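Workshop notebook, Ploltbridge
10/27/18

Sourdough starter, batch 139. Yes, we're still numbering them by the bake, and yes, the number has stopped being charming.

Started the day with the rye from Podell, which arrived in a sack with a hole in one corner and a trail leading back to the loading door like something out of a fairy tale. Weighed what was left and wrote to them. They will write back and say the sack was fine when it left. I could draft their letter for them and save everyone the postage.

The plan was simple enough. Same starter, same water, same salt, two flours: the Podell rye and the Mridha whole wheat. Feed both at the same time, keep both on the shelf over the radiator, and see whether the sour note people keep complaining about comes from the grain or from us. My money was on us. It usually is.

First feed went in before coffee, a mistake I make about once a season. I put the wheat in the jar marked R and the rye in the jar marked W, noticed with the spoon still in my hand, and relabeled the jars with tape. So: R tape over W means rye, W tape over R means wheat. If the tape falls off, please don't guess. Ask me, or throw both out and blame the humidity.

By late morning the rye was up past the rubber band and had that smell halfway between green apples and a wet basement. The wheat had done nothing. It sat there with a flat gray top and a look of having been asked to help someone move. I gave it a stir, moved it a little closer to the pipe, and went off to argue with the oven.

The oven, for the record, is still running hot at the back left. I put the spare thermometer on the rack there and the good thermometer at the front right and they disagreed so badly that I swapped them, and they disagreed the same way in their new spots, so it's the oven and I owe the spare thermometer an apology. Until the element gets looked at, turn everything halfway through the bake. Anything that can't be turned goes on the lower rack at the front and takes its chances. I've taped a note on the door. There are now so many notes on the door that it's getting hard to see the bread.

Lunch was last week's loaf, toasted to the point where its age stopped mattering.

Afternoon: mixed both doughs. The rye was sticky and cheerful and got into my watch strap. The wheat finally woke up in the jar a little after one, went from sulking to spilling over in the time it took me to wash a bowl, and had to be mixed in a hurry while it was still on its way up. I don't love that. It means the two doughs weren't at the same stage when they went in, and anybody who wants to pick a hole in the comparison can start there. I would.

Salt went in after a rest, both times. I've given up on adding it with the water. The old pages in this book swear by it, in handwriting I recognize as mine, with a confidence I no longer recognize at all.

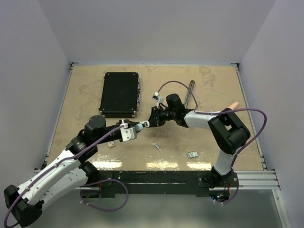 Benedicta Owusu read the pages up to this point and wrote in the margin that the flour is a red herring, that the sour note showed up the same week we started leaving the starter out overnight, and that she would bet a full bag of the Oltia on a cooler, shorter ferment fixing it with either grain. She also wants to know why the water temperature isn't written down anywhere.

Fair. The water was out of the tap and felt like water. I've put the thermometer next to the sink (the spare one, now restored to full honors) and will write the number down from here on. As for the overnight business, I went back through the book and she may be right. The first complaint is three pages after the first overnight rest. The trouble is that it's also two pages after we changed flour, so the evidence points firmly in both directions.

Shaped both loaves and put them in the baskets. The rye basket needs replacing — the rim is coming unwound and leaves a little tail in the crust that customers take for a hair. I've explained it twice and would rather not explain it again.

Baked the rye first, lower rack, turned halfway. Good color, a bit pale underneath. The crack went sideways instead of along the cut, so either the cut was too shallow or the loaf has opinions. Crumb is tight but even. The sour is there and it's strong, the kind that gets you at the hinge of the jaw.

Baked the wheat second. Better spring than I deserved given how the dough went in. Crust nearly black on one side in spite of the turning, so that back left corner is worse than I said above. Sour again. Milder, but the same flavor underneath, a sharp vinegary edge with nothing round behind it. If it were the rye doing this, the wheat should have come out clean, and it didn't.

So score one for the margin. I've cut both loaves in half and wrapped them for tasting tomorrow, when they'll have settled and I'll have stopped taking them personally. Please don't eat the wrapped halves. The unwrapped halves are fair game and the butter is behind the yeast.

For the next round:

Keep one jar on the shelf over the radiator as usual and put the other in the cold room after the evening feed. Same flour in both. I vote for the Mridha, mostly to keep the Podell sack out of it until they answer.
Cut the long rest. Shape when the dough is ready, even if that means somebody stays late. (Somebody is me.)
Water temperature, written down, every time.
New basket for the rye.
Proper jar labels.

I fed what was left of the starter before closing up and put it in a clean jar with no tape on it at all. It's the one next to the scale.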